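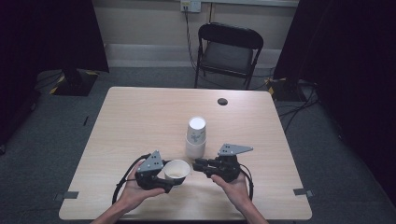
White paper cup at the work table.

Resent

The shop sold memory lockets through a marketplace called Plustia. Each locket had a hinged steel case, a glass front, and a printed insert sealed under resin. The listing said production time was 4 days. The maker kept to this by working in batches of 14, which was the number of cases that fit on the curing tray.

Order intake closed at noon. After noon the maker downloaded the photos, cropped each one to a circle, and set them out on a single sheet. The sheet went through the printer twice, once for color and once for a clear coat. Drying took 30 minutes. Cutting took longer, and the maker did it with a punch bought secondhand from a supplier in Kurek. The punch left a burr on the left side of every disk. The burr was removed with a nail file.

In April an order came in from a town called Kavolow. One locket, steel, short chain. The buyer had attached a photo of a kitchen window. There was no person in the photo. The window had a lace curtain, a sill with a radio on it, and a pane that had been mended with tape.

The maker had a standard message for photos without a face. It read: "Please confirm this is the correct file." The message was sent. The reply came the same evening and consisted of the word yes.

The locket was made in the next batch. The resin was mixed by weight, two parts to one, stirred slowly, and left to stand until the bubbles rose. The maker poured, passed a lighter over the surface, and put the lid on the tray. In the morning the locket was inspected under the lamp. There was a speck beneath the surface, near the radio. The limit in the maker's notes was one speck per piece, if smaller than a pinhead. The piece passed. It was boxed and mailed.

After 2 weeks the parcel came back. The label had been crossed out and a yellow sticker applied. The sticker listed reasons for return, with a square beside each. None of the squares was marked.

The maker checked the address against the order. It matched. A message was sent asking for a corrected address. The reply said the address was right and asked for the parcel to be sent again. The maker changed the order status on Plustia from Shipped to Resent, which was the only status that did not trigger a refund, and paid the second postage out of the supplies budget.

It came back again, with the same kind of sticker.

This time the maker opened the box before writing. The procedure for returned goods was to check the hinge, the clasp, and the resin. The hinge was fine. The clasp was fine. Under the lamp the resin was clear. The maker turned the piece in the tweezers and looked for the speck near the radio, then took out the inspection card for the batch. The card said: one speck, lower right, pass.

The maker cleaned the lens of the lamp and looked again. Then the original file was opened on the computer and enlarged. The curtain was there, and the sill, and the radio. The tape ran across the pane from corner to corner. In the locket the pane had no tape.

Several explanations were possible. The clear coat could have bleached the print. The buyer could have sent a second file, and the maker could have used it and forgotten. The message history showed no second file. The print sheet had been thrown out at the end of the month with the other sheets.

The maker wrote: "Your parcel has been returned a second time. I can send it by a different carrier or refund you in full. Please tell me which."

The reply took almost a day. It said to send it the same way as before.

The maker put in a new box, a new label, and fresh tissue. On the inspection card, under the first entry, the maker wrote: no speck, pass. The status was set to Resent. The pickup was at four, and the parcel went into the bin by the door with the rest of the batch.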